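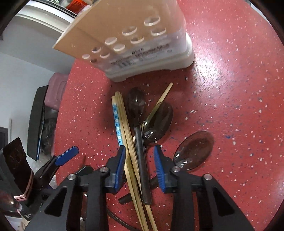
The utensil holder, the red counter, and the population awaiting resettlement.

Thread on what came out of one utensil holder this morning. I was told this job takes ten minutes. 1/

Chopsticks first. I don't remember buying chopsticks. They arrive with dinner, you put them away "for guests," and then it's August and you own a lumber yard. 2/

One of them is wearing a light blue strip with little white flowers on it. It looks like it's going to a wedding the others weren't invited to. It stays. 3/

The smoky-brown see-through plastic spoons are a pair. Adjoa says they're for salad. I have lived in this apartment for 143 weeks and have yet to serve a salad that needed two spoons. 4/

The black spoon does all the work around here. Soup, rice, beans, pointing at people. If the building catches fire I'm taking the black spoon and maybe my passport. 5/

About the holder. White plastic, rounded base, beige cardboard panel on top with ten round holes in it. Ten! In staggered rows, like somebody had a plan for us. 6/

The theory is that every utensil gets its own hole and we all live in order. My utensils have historically been more of a pile. 7/

Posted this in the family chat. Kekeli replied "throw out the chopsticks." Yaw replied "do NOT throw out the chopsticks." Neither of them has lived here or washed anything here. 8/

Went down to Plumardale Housewares to see if there was a better holder. There was. It rotates. It was $77. I came home. 9/

Current rules: black spoon gets a front hole. Smoky spoons share the back until somebody makes a salad. Chopsticks go in by twos, and any odd one out gets to stir paint. 10/

Adjoa has now asked where the good peeler is. I have no idea. It wasn't in the holder. I'm told the drawer under the microwave takes ten minutes — so look for me in September. 11/11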